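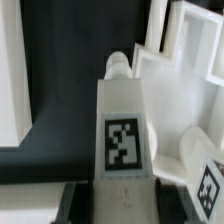 Print this page | E-mail this page

Histus Community Help
Workshops and Shared Rooms
Question 943

Replacing square markers on white parts, and putting the set away at the end of the day

Submitted by Aliki Galanis, 11th April

I am responsible for the assembly table in our teaching workshop at Pirkard. The table has a black top and is used with a set of white parts: a large H-shaped piece with an X brace in the crossbar, several small cubes and blocks, an open box-shaped holder, and a flat plate. Most of the parts carry one or more square black-and-white markers, and these have to remain flat, clean and on the correct face.

Two matters require attention before the next course begins. The first concerns the small markers. On the narrow parts in particular, the corners have begun to lift, and in November a colleague replaced several of them with new ones that were trimmed too closely. The white margin was lost, and the new markers were not read reliably until they were replaced a second time. I would like a procedure that can be written on one sheet and followed by any member of staff.
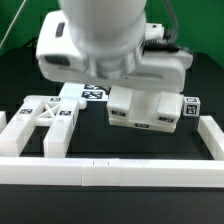
U-shaped block with a marker on each prong and one on the base; H-shaped piece at left.

The second matter is storage. At present the whole set goes into a single Bunting crate. Parts rub against each other, the white surfaces pick up gray marks, and the next group spends the first part of its session sorting. The cupboard available to us is shallow, so a deep box is not suitable. We also do not have the budget for fitted foam.

I would be grateful for advice on the following points:
– which adhesive or label stock is suitable for small markers that are handled daily;
– whether old adhesive should be removed completely before a new marker is applied;
– how similar sets are stored elsewhere, and whether the large piece is kept with the small ones.

Please note that solvents may be used in our workshop only with the approval of the safety office, and a method that avoids them would be preferred.

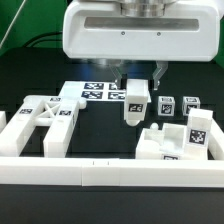
ANSWERS (3)

Answer from Thanasis Stamatopoulos

We maintain a comparable set and have replaced markers on it many times. The procedure below is the one posted in our room.

1. Before removing the old marker, note which marker it is, which face it is on, and which way up it stands. A square marker turned by a quarter is a different reading, and this is the most common error. A photograph of the part beside its entry in the parts list is sufficient.

2. Lift one corner with a plastic scraper and peel slowly at a low angle. Metal blades leave grooves in white plastic, and the grooves fill with dirt.

3. Remove the adhesive that remains. Warm water with a little dish soap will soften most paper-label adhesive in 5 minutes. Rub it off with a cloth, rinse, and allow the part to dry fully. Old adhesive should not be left in place under a new marker – the label will sit unevenly and the edge will lift again.

4. If the face is rough, pass 400 grit paper over it lightly, with the paper held on a flat block. Wipe away the dust.

5. Print the replacement at the original size with scaling turned off in the print dialog. Use matt stock. Leave a white margin on all sides when cutting, and if the face is too narrow to allow this, reduce nothing; ask whoever issued the set for the correct size.

6. Apply from one edge to the other with a thumb or a folded cloth. Do not stretch the label.

We use Drono matt vinyl sheets. Other matt vinyl would presumably serve as well. Glossy stock should be avoided over a dark table under ceiling lights.
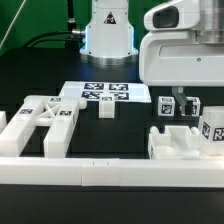 Plate with four markers in a two-by-two grid, with a small block at its front edge.

Answer from Stamatia Panagiotou

On storage only. We keep small parts in shallow drawer trays lined with felt, one layer deep, marker side up. The outline of each part is drawn on the felt in pencil, and a missing part is noticed when the tray is closed. Our trays are 8 cm high inside, which was enough for every small part we own. Measure your tallest upright block first.

The large piece does not go in the tray. It hangs on two padded hooks on the inside of the cupboard door. The flat plate should be stored lying down, with nothing on top of it. Ours stood on its edge for one winter and acquired a slight bow.

Answer from Stavros Gavalas

Clear tape over the markers. Has worked for us.

Comment from Zoi Makris: Clear tape reflects the overhead lights, and it yellows. I would follow the first answer.

Comment from Aliki Galanis: Thank you to all who replied. The procedure will be posted beside the table, with the peeling and printing steps in larger type. I will ask for a quotation for trays and report back on the hooks.

Print this page | E-mail this page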